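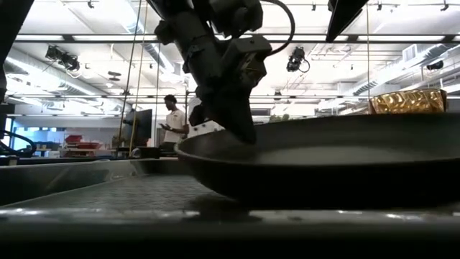
El Ouafi nous a écrit un jour que l'entretien d'un bras de cuisine, c'est pour moitié de la patience et pour moitié du nettoyage, et que nous devrions le mettre sur notre site. Voilà, c'est fait.

Rechercher sur le site OK

Qui sommes-nous ?

Arkden est un petit atelier installé à Ommont. Nous préparons, réglons et réparons une seule sorte de machine : la cellule Grollier, un bras suspendu qui travaille au-dessus d'un plan en métal, avec poêles et barquettes.

Chaque cellule passe chez nous 200 heures en essai avant la livraison. Nous contrôlons d'abord la fixation en haut, puis les articulations une par une, puis la pince. Les doigts doivent descendre près du bord de la poêle sans le toucher. Ce réglage se fait à petite vitesse et il demande souvent 2 journées.

Le câble est le point que nous surveillons le plus. Il doit garder une boucle assez large, sinon il fatigue au niveau du moteur. Nous le changeons toutes les 3950 heures, même s'il paraît encore bon.

Pour les réparations, nous répondons sous 3 jours. Les clients peuvent aussi apprendre chez nous le démontage de la pince. La prochaine session est en septembre.

Articles récents
Graisser les articulations du bras
Régler la hauteur de la pince
Changer un câble sans démonter le moteur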